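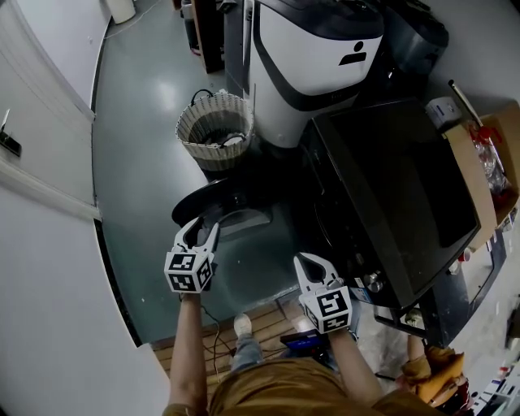

Fig. 1. Corner with the striped basket and the black unit, before sorting.

Week 7 handout: Reading a cluttered corner

Hi all, these are my notes from Monday's class, typed up with the bits I skipped when we ran over. Laiba Mughal asked if she could have them before the practical, so everybody gets them early (you're welcome!).

We spent most of the hour on one question. When you walk into a back room that has turned into a dumping ground, what do you touch first? Most people go for the biggest thing. I did that for years, and I spent a lot of afternoons shoving heavy stuff from one side of a room to the other and then back again. So now I start with the floor, the part I walk on, and I work outward from my own feet.

Take Fig. 1. At floor level you've got a slatted wood mat, a small black device with a blue-lit screen, and a woven basket with a cord over the rim. I'd deal with those before I even thought about the black unit with the knob. The small device goes up on a surface right away. Anything with a screen does, I don't care whose it is or whether it works.

Then cords. Cords get their own pass! Follow each one with your hand from end to end before you lift whatever it's lying on. The one looped over the basket is a good case: you can't tell from looking if it belongs to something inside or if somebody just hung it there to get it out of the way. Junaid said he'd lift the whole basket and see what came along with it. Please don't. I lost a lamp that way.

Baskets and open boxes

I put these together because people treat them the same, and I wish they wouldn't. A woven basket is usually somebody's idea of storage. An open cardboard box is usually a job that stopped halfway. The one on the counter, with the clear plastic bags and the red things in it, I'd call a stopped job until I heard otherwise, so I'd ask before I sorted it. With the basket I'd go ahead, empty it onto a sheet and look at what's there.

Long things. Rods, poles, curtain rails, all of it. The metal rod on the right leans at a slant, and a leaning rod comes down when you move its neighbor. Lay it flat along a wall first. Rhys McPhee has a dent in his door from skipping this step and he's happy to show you.

Big pieces come last: the black unit, the tall white-and-black housing with the person icon, the dark gray machine beside it. Check for anything sitting on or against them, and check the route out. Two people per piece, please. The dark wood cabinet at the back can stay put, I'd only want a clear path to it and to the trash bin.

For the practical

Bring closed shoes and a marker. Pick one corner at home, write down your order (floor, cords, containers, long things, big things) and stick to it for 30 minutes, then stop wherever you are. Write half a page on where you broke the order. I always break it at the containers, I start reading old mail.

Ehsan Sandhu has the sign-up sheet for the storeroom slots. If you can't make yours, swap with somebody and tell him.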